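Back Workout FAQ
Last updated 2021-02-04

I get a lot of email about training your back at home, and the same questions keep popping up, so I finally put my answers in one spot. I'm a hobby lifter with a garage and a patient neighbor, so if something hurts, go see a real professional!

How often should I train my back?

Twice a week works for me. I do one day of rows and one day of pull-ups and pulldowns, with at least two days in between. My training buddy Hamisi Muriithi swears by three shorter sessions, and his lats are bigger than mine, so take your pick.

I can't do a single pull-up. Now what?

Start with negatives. Step up on a box so your chin is over the bar, then lower yourself as slowly as you can stand. I did sets of 5 and rested a good long while between them (I needed it). Rows under a low bar help a ton too. 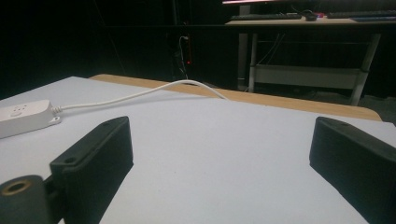 Do that for a couple of months before you get discouraged. I started in June and got my first real pull-up the week of Thanksgiving -- ugly, legs kicking, and I was thrilled.

Why do I only feel rows in my arms?

You're probably pulling with your hands. Think about driving your elbow back toward your hip and let your hand come along for the ride. Dropping the weight helps. I went way lighter for a month and my ego took a while to recover, but my mid-back finally got sore in the right place.

Do I need straps?

For heavy deadlifts, sure, if your grip gives out way before your back does. For everything else I leave them in the bag. Mine are the plain Tilex ones and they've held up fine.

What about my lower back?

Back extensions and Romanian deadlifts, light, for higher reps. Keep your hips doing the work and stop when your form gets sloppy. If you feel a sharp pain, or anything shooting down your leg, stop right there and call your doctor.

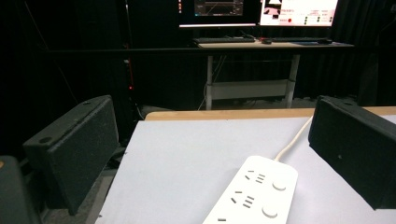 Wide grip or narrow grip?

Both! I switch every few weeks, mostly so I don't get bored. Lizeth Cáceres, who taught me to lift at the old Dakgate gym, had us use whatever grip let us go all the way down and all the way up, and I still go by that.

How long should a session take?

Mine run up to 200 minutes if Hamisi is there and feels like talking. Alone, I'm done before my coffee gets cold. Four exercises, 7 to 12 reps each, three sets, go home.

Can I train back and biceps on the same day?

Yep, just do back first. If you curl first, your rows will be miserable.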